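Atelier « Entretien du linge et des textiles de la maison »
Notes de la séance 4 : les taches, les fibres et ce qu'on fait de travers
Polycopié mis à jour le 2020-08-16

Je reprends ces notes presque comme je les dis à l'oral, donc pardonnez les parenthèses. La dernière fois on s'était arrêtés aux symboles d'étiquette (le triangle, le fer, le petit baquet), et plusieurs d'entre vous m'ont demandé pourquoi je n'avais rien dit des taches. Eh bien nous y voilà !

1. Reconnaître la famille avant de frotter

Une tache, c'est d'abord une question de chimie. Je range tout dans quatre tiroirs : les grasses (huile, beurre, maquillage), les protéiques (sang, œuf, lait, sueur), les tanniques (thé, café, vin, fruits rouges) et les pigmentaires (encre, curry, herbe). Il y a des taches mixtes, évidemment, la sauce bolognaise étant la championne. Dans ce cas je commence par le gras, je rince, puis je m'occupe de la couleur.

Pour les protéiques, eau froide, toujours. La chaleur fait coaguler la protéine dans la fibre, un peu comme un blanc d'œuf à la poêle, et après on peut s'accrocher. J'ai gâché comme ça une taie d'oreiller brodée à laquelle je tenais beaucoup, un mois de février où j'étais pressée. 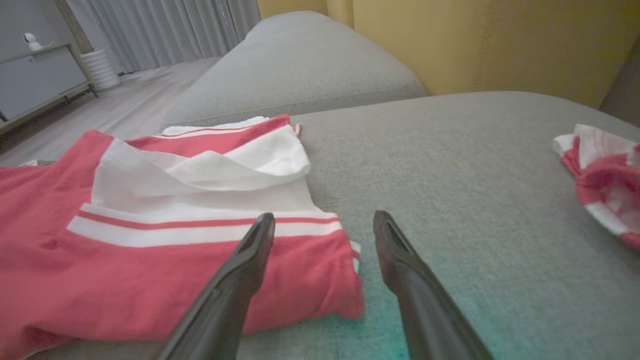

Le dégorgement mérite qu'on s'y arrête, c'est la catastrophe dont on me parle le plus souvent. Un colorant mal fixé quitte sa fibre dans l'eau chaude et va se poser sur la voisine, surtout si elle est claire. On pense tout de suite à la chaussette rouge dans le blanc, mais le risque existe à l'intérieur d'un seul vêtement : prenez un haut comme celui-ci, rouge corail avec un large panneau blanc et des rayures rouges par-dessus. Impossible de trier, les deux couleurs sont cousues ensemble ! Je lave donc froid, cycle court, à l'envers, et je sors la pièce du tambour dès la fin du programme. Laisser une heure en boule, mouillé, c'est la meilleure façon d'obtenir du rose.

Petit test à faire chez vous : mouillez un coin discret (l'intérieur d'un ourlet), pressez-le entre deux morceaux de coton blanc, attendez 6 minutes. Si le coton se colore, lavage séparé. J'ai essayé les lingettes anti-décoloration Pleltberg, elles rattrapent un peu de teinture en suspension, mais je ne leur confierais pas ma plus belle chemise.

2. Les fibres

Le coton supporte presque tout. La laine et la soie sont elles-mêmes des protéines, ce qui veut dire : pas de lessive à enzymes protéases, elles grignotent la fibre en même temps que la tache. Le polyester garde très bien ses couleurs, par contre il adore le gras et il retient les odeurs de sueur. Pour le sport, je supprime l'adoucissant, qui dépose un film et emprisonne tout ça.

Côté dosage, on en met trop, moi la première pendant des années. Sur mon bidon Gernero de lessive neutre, je remplis le bouchon au tiers et pas davantage. Pour un trempage à la main, je compte 11 grammes de percarbonate par cuvette, sur du blanc en coton ou en lin uniquement, dans une eau bien chaude (il ne travaille pas à froid).

3. Les tissus d'ameublement

Autre affaire, puisqu'on ne peut pas rincer à grande eau. Le principe : peu de liquide, beaucoup d'absorption. On tamponne du bord de la tache vers le centre, avec un linge blanc, et on change de linge dès qu'il est marqué. Ensuite on humidifie toute la surface du coussin, jusqu'aux coutures, pour éviter l'auréole. Aspirez avant, avec l'embout plat : la poussière mouillée fait de la boue, et la boue fait des traînées grises.
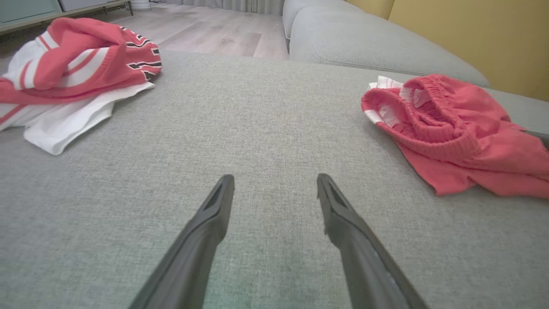 Peut-on passer un nettoyeur vapeur sur n'importe quel tissu de canapé ?

Seulement si l'étiquette autorise le nettoyage à l'eau. La vapeur peut marquer un velours de viscose et faire rétrécir une housse en coton, alors on essaie d'abord au dos, et on laisse sécher complètement avant de juger.

4. Pour la prochaine fois

Apportez un textile taché dont vous connaissez la composition, si possible avec son étiquette. Je fournis le savon noir, le savon de Marseille et les linges blancs. On comparera le détachant Noiphan et le simple liquide vaisselle sur de l'huile d'olive, et j'ai déjà ma petite idée du résultat. Relisez aussi la fiche sur les symboles, on s'en servira dès le début.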